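The Small Objects Gallery: Sorting Out the Back Table

Kurnari started as a storage blog and has slowly turned into a record of things that do not stay where they are put. Regular readers will know the drawer of batteries, the jar of keys that fit no lock on the property, and the long December argument over whether string counts as stationery. (It does. I lost.)

For February 2021 the theme is round things. I asked for entries under the heading "Objects That Roll" and expected a handful of marbles. My inbox had other ideas. There were 251 messages, a good share of them about oranges, and one very long one about a wheel of cheese that I am still thinking about. I have kept the gallery short. Where a contributor sent words and no picture, I have run the words, and they can stand on their own feet.

A few notes on the rules, which were loose to begin with and got looser. The thing had to be round, or round enough to cause trouble. It had to have a container it was supposed to live in. Lids were allowed but not admired. Anyone who wrote in to point out that an egg is not round has been placed on a separate list.

Oranges

The entry that came closest to winning was from Nana Akolgo, whose fruit bowl holds one orange fewer than the household buys. The extra one lives on the windowsill and is known as the spare. I asked why she did not get a bigger bowl and was told, with some patience, that it was a good bowl.

Marbles

A bag of 100 marbles, bought new, went into a Frandsen tin with a tight lid. The tin was opened at a birthday party. The family has since moved house and found one in the new kitchen, which I would call impressive if it did not frighten me slightly.

Tennis balls

Tennis balls are the polite end of the problem. They have fuzz, so they do not shoot off the way a marble does. They amble. Put one down on a table and it will give you time to look away, pour a coffee and feel good about yourself before it makes its move. They also fit almost nothing properly. The tube they come in is perfect until the day you throw it out, and after that you are into shoeboxes, salad bowls and the bottom of a tote bag.

A clear plastic box is my own favorite answer. You can see what is in it, and when there is nothing in it you can see that too, with great clarity. 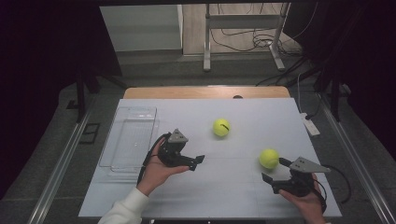 Two balls, one box, no overlap so far.

I like a pale surface for this sort of work. Yellow-green on white is hard to lose, even for me, and I once lost a yoga ball in a studio apartment. The ribbed bottom on the box is a nice touch as well. A flat-bottomed tub lets its contents slide about every time you pick it up, and a few ridges take some of the fun out of that for them.

Beads

The only entry to come with a figure attached. A reader bought a Nestasell bead sorter with 20 compartments and filled it with 1344 beads, arranged by color, over a long wet weekend. Then the cat arrived. She has started again, by size this time, on the grounds that it would at least be a different weekend.

Onions

Disputed, but I have let it in. A net bag hung from a hook works beautifully until the bottom gives way, and then you learn how level your floor is. Mine slopes toward the refrigerator. Everything I own that rolls is under the refrigerator, along with a pen I was fond of.

Ball of yarn

The sender keeps hers in a Donolano teapot with the end coming out of the spout. It pours very well, she says. I have no improvements to suggest and would like one for myself.

Honorable mentions

Ping-pong balls in an egg carton – neat, and they look so much at home that someone tried to make breakfast. Grapes in a colander. A bowling ball in its own bag, which felt like showing off.

Next time the theme is "Things With Cords." Please send one picture each, and please do not send the drawer. We all have the drawer.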